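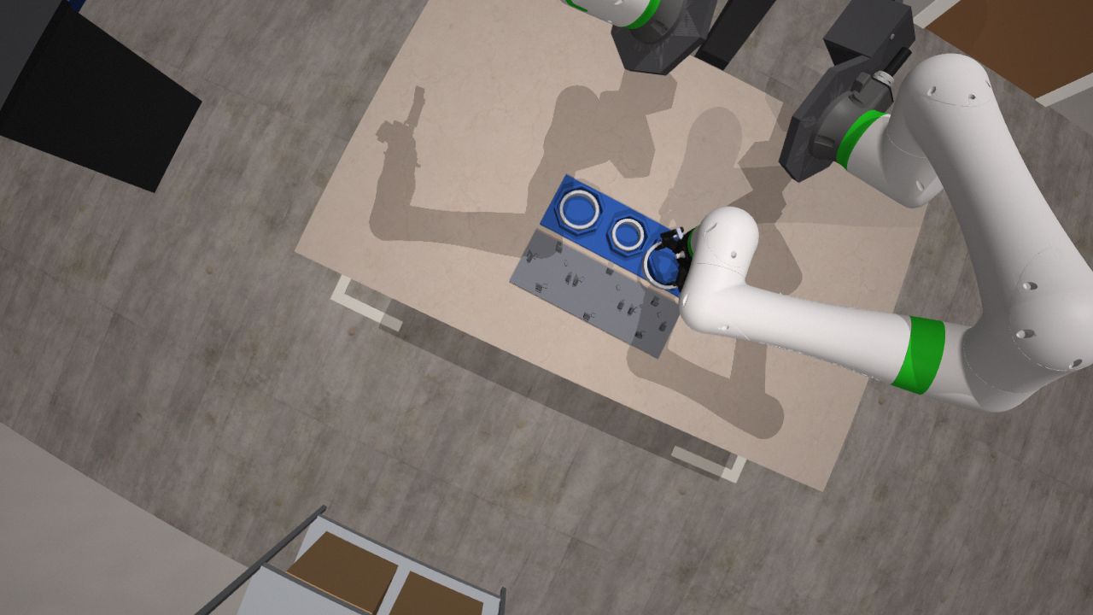
Teaching Two Arms to Sort by Remote Control
Final report, spring project, by Shazia Rizvi and Consuelo Llorente

We started this project in the simulator because the real arms at Widedmont were booked through most of April, and we ended up staying there for nearly the whole thing. Our question was a simple one to ask – how many times does a person have to show a robot a task before the robot can do a fair job of it alone? – and it took us a good deal longer to answer than we had hoped.

The job we picked was placing small parts into a blue tray with three round openings, each lined with a white ring. One of us drove the arm with a pair of hand controllers while the other watched the overhead view and called out when the gripper was drifting. The ring at the far end gave us the most grief. To get the fingers down into it the forearm has to reach low across the table, and from straight above the wrist hides part of the very ring you are aiming for. Shazia learned to line up on the middle ring first and slide over, and after a week or so Consuelo was doing it that way too (she would like it noted that she resisted for a while).

We recorded 800 demonstrations in all. Of those we kept 488, after throwing out the ones where the operator had paused too long, bumped the tray, or let a part go too high. That felt like an awful lot to lose! Our first trained policy used everything, though, and it picked up our bad habits right along with the good ones, including a little hesitation over the tray that we both recognized as our own.

With the cleaned set things went much better. We ran 40 test trials with the tray turned to a new angle each time, and the policy failed in 13 of them. Most of the failures were at that same far ring, and we suspect the shadows have something to do with it. The lighting in our setup throws big soft shadows of the arms over the tabletop, and we never varied it during recording. If we did this over, we would move the light from the very first day.

We had also meant to use both arms together, with one steadying the tray, but driving two at once by hand was more than we could manage in one term. We hope next year's group will give it a try, and our controller settings are saved in the Aranda folder for anyone who wants them.

Purnuvbridge Robotics Teaching Lab | Contact: lab office | © 2023 | Back to top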